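Erketti Front-Loading Washer, Installation and Care Guide
Section 4: Seals, Domes and Other Things That Keep Water Inside 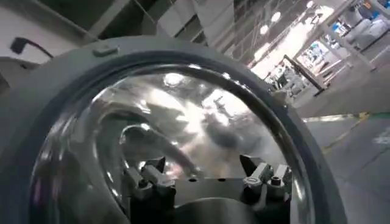 Most calls to the Grisix service line in the first month concern water on the laundry floor, and most of that water got there through poor levelling, a crooked hose or a door shut on a sock. The machine itself is rarely the guilty party, though it will be blamed. Before you start, get to know the parts you'll be wiping for the next decade. A thick grey ring with a rounded lip surrounds a clear dome, and the dome is shiny enough to throw the whole room back at you in bent streaks, so don't mistake a reflected light for a scratch and ring us about it. Near the top of the ring, a little left of centre, is a small raised tab moulded into the rim. We'll come back to the tab in step 8.

4.1 Before you begin

You will need a spirit level, a torch, a bucket, an old towel and the spanner from the accessories bag. If you have already thrown out the accessories bag, you are in good company. A replacement is part no. 742.

Choose a floor that can carry the machine full of water and doonas. Tiles or concrete are best. Old floorboards will do if they don't bounce when you walk across them, and if they do bounce, the spin cycle will find out before you've finished your tea.

CAUTION: Remove all transit bolts before running the machine. A washer run with its bolts in will walk across the laundry, and the warranty stays behind.

4.2 Levelling and connecting

1. Slide the machine into place, leaving 36 mm clear on each side. Don't push it hard against the wall. It looks tidier, and it kinks the drain hose.

2. Put the spirit level on the lid, front to back and then side to side. Adjust the feet with the spanner until the bubble behaves.

3. Tighten the lock nut on each foot up against the body. This step gets skipped more than any other in the guide.

4. Screw the inlet hose to the cold tap by hand, then give it a quarter turn with the spanner. More force than this will crush the washer inside the fitting.

5. Hook the drain hose over the edge of the tub or into the standpipe. The top of the hook must sit at least 687 mm above the floor. Any lower and the machine will siphon itself empty while trying to fill, a process it can keep up all afternoon.

6. Turn the tap on slowly and look for drips with the torch. A drip now is a puddle later.

NOTE: If your house has Wieser quarter-turn taps, the handle sits crossways when shut. Owners have been known to report a dead machine when the tap was simply off.

4.3 Checking the seal

7. With the machine off, run a finger around the inside of the ring. It should feel smooth all the way. You are looking for grit, hairpins, coins and the occasional tooth from under someone's pillow.

8. Find the raised tab near the top. It is a locating mark for the service technician and does nothing else. It isn't a button. It isn't loose, either, and it will stay that way if nobody picks at it.

9. Close the door on nothing. It should click once. Two clicks means the catch is out of line - see 6.2.

10. Run the Rinse Only program with no clothes and no powder. When it ends, press a dry tissue along the lower lip of the ring on the outside. A damp tissue means the machine is out of level or you've found something in step 7 that you decided to ignore.

4.4 Ongoing care

Wipe the ring after the last load of the day and leave the door ajar overnight. The smell people describe to us as "sort of swampy" is what happens when they don't. Keep small children and cats in mind before leaving any door ajar.

Once a month, run the hottest program empty with a scoop of Plavix drum cleaner. Vinegar is popular on the internet and hard on rubber. Bleach is worse.

Clean the dome with a soft cloth and warm soapy water. Scouring pads will cure the shine permanently.

After 300 washes the panel will show SEAL. It is a reminder to repeat steps 7 to 10, and it clears when you hold the Start button for five seconds. Holding the button without doing the steps also clears it. We can't stop you.

Section 5 covers programs, including the one called Delicates Plus and what the Plus refers to.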